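Setting Up the Stenen Two-Arm Kit for Handling Soft Items
Product support guide, Skullport training office. Prepared by Yulan Pan and Dae-han Ok. Revised March 2023.

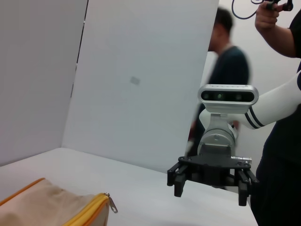

The Stenen kit is supplied as a two-arm bench system for customers who wish to teach and repeat simple handling tasks. This guide covers first setup and a first pick with a soft item. It assumes that the arms have been bolted down and that the electrical check in the installation booklet has been signed. Choose a plain work surface and close off the back of it before any teaching begins. White panels set at a shallow angle behind a white table give the depth camera a quiet background, and a beige pouch with a yellow zipper trim stands out well against them. The panels need not touch; a thin dark seam between two of them is acceptable.

What is required

Two installed arms with parallel grippers
One handheld controller with its cable
Two upright panels, light in color and free of print
One soft item, such as a zippered fabric pouch
The Lanier control software, installed and licensed

Step 1. Clear and position

Remove tools, cups and paper from the table. Place the pouch flat, near the front edge of the work area, with the zipper facing up or to one side. The metal pull should be left where it can be seen by the camera on at least one arm. Avoid tucking the pull under the fabric, as the software will then treat the item as an unmarked shape.

Step 2. Assign the operator

One person holds the controller and no other person gives motion commands. A second person may remain behind the table to observe, outside the marked reach of the arms. The cable of the controller should run clear of the arm links at all times. Operators with long sleeves are asked to roll them up.

Step 3. Check the view

Open the camera page in the Lanier software and select each arm in turn. Confirm that the whole pouch is inside the working view before teaching starts. If the depth image shows gaps along the table, lower the exposure to 2000 and test again. Small smudges on a panel seldom affect the result, but panels should be wiped down weekly.

Step 4. Approach with the gripper open

Bring the chosen arm over the table with the gripper fully open and pointing down. Stop a short distance above the surface. Save this point as "Hover". All later moves in the task start and end at Hover, so it should be high enough to clear the thickest item in use.

Step 5. Teach the grasp

Lower the arm until the fingers stand on either side of the pouch body. Close at the lowest force setting and raise it one level at a time. Fabric folds under the fingers, and a grasp that looks secure on the table may slip during the lift. The lift speed for a first trial is 60 on the speed dial – do not exceed it until the task has run cleanly.

Step 6. Save and repeat

Save the task and run it with the operator's thumb on the stop button. A task may hold up to 2 saved grasps per item in the standard edition.

Service and orders

Replacement finger sets are ordered under part number 3198. On-site training is offered by Jin-sol Seok for customers of the Do and Skullport offices. Requests for a third arm mount should be sent to Chae-won Lim with a sketch of the table and its measurements.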